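Equipment Planning for Automated Work Cells
Course Handout 4: Preparing the Capital Request
Tokley Technical Institute, Department of Applied Automation
Instructor of record: Marlies Mayrhofer
Revised 2023-03-19

Scope of this handout

Handout 3 dealt with choosing an arm by payload and reach. The present handout covers the request that follows that choice. Students should read it before the budgeting workshop and bring a draft of Form B with the first two columns filled in.

The planning case for this unit is the Plornville laboratory, which is to add a bench cell for sorting and bin picking. The specification was prepared by Wycliffe Biwott and is posted with the course files. All questions in Assignment 4 refer to it.

1. The arm and everything else

A quotation for a robot arm generally covers the arm, its controller and a handheld unit for teaching and stopping it. It may or may not cover the gripper, the coupling between gripper and wrist, the mounting plate, spare cables or training. Students must read the quotation line by line and list every item that is absent. In last November's submissions the most common error was a request that named an arm and a gripper but provided no means of connecting one to the other.

For the purposes of this course, costs are entered under four headings:

Purchase: arm, controller, gripper, sensors, software licenses.
Installation: table or pedestal, electrical work, guarding, delivery, acceptance testing.
Workspace: bins, dividers, trays, clamps, sheet material, tape, test objects.
Operation: service contract, fingers and pads, hoses and cable sleeves, staff time.

An item belongs under one heading only. Where a supplier sells a package, divide the package price among the headings and attach a note showing how the division was made.

2. Working with index figures

Supplier prices change too often to be useful in a handout. Form B therefore uses index figures, with the purchase price of the arm and controller set at 100. In the Plornville case, the first estimate for the complete cell was 149. After review by Stella Mosoti of the purchasing office, it was raised to 163. The difference came from electrical work and from a second gripper, which the first estimate had left out.

Students should be able to explain why the second gripper was entered as a purchase and its replacement fingers as an operating cost. The rule is the one given in Handout 2: an item expected to last the full planning period is a purchase, and an item expected to wear out sooner is not.

3. Lead times

Each line on Form B must carry a lead time as well as a price. The planning period for the Plornville cell is 6 years, counted from acceptance and not from the date of the order. If the table arrives after the arm, the arm sits in its crate while the warranty may already be running. Ask each supplier in writing when the warranty starts.

4. The workspace line

Reviewers often find the workspace line either missing or entered as a single round sum. Neither is acceptable. The bin, its divider and the surfaces around it are handled every day the cell runs, and surfaces become scratched and stained.
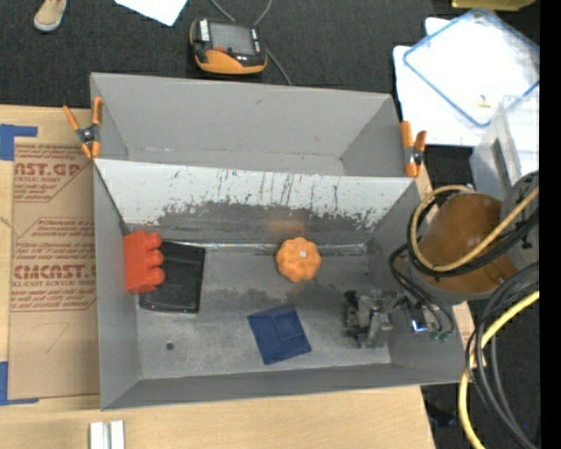
A workspace line should therefore be broken into items that are bought once and items that are replaced on a schedule. Clamps and bins normally fall into the first group. Tape, sheet material and test objects fall into the second. State the replacement interval for each — a guess is permitted at the draft stage if it is marked as a guess.

Cable and hose routing is entered under Operation even when the first set is supplied with the arm. Koech and Daron, the two suppliers quoted in the course files, treat this item differently, and the two quotations cannot be compared until it has been adjusted.

5. Submission

Form B is to be submitted with both quotations and the note on package prices. Drafts are read by Omolara Afolabi, and final versions by the instructor. Questions about the form itself may be sent to Mercy Sang at the department office. Requests for an extension must be made before the workshop.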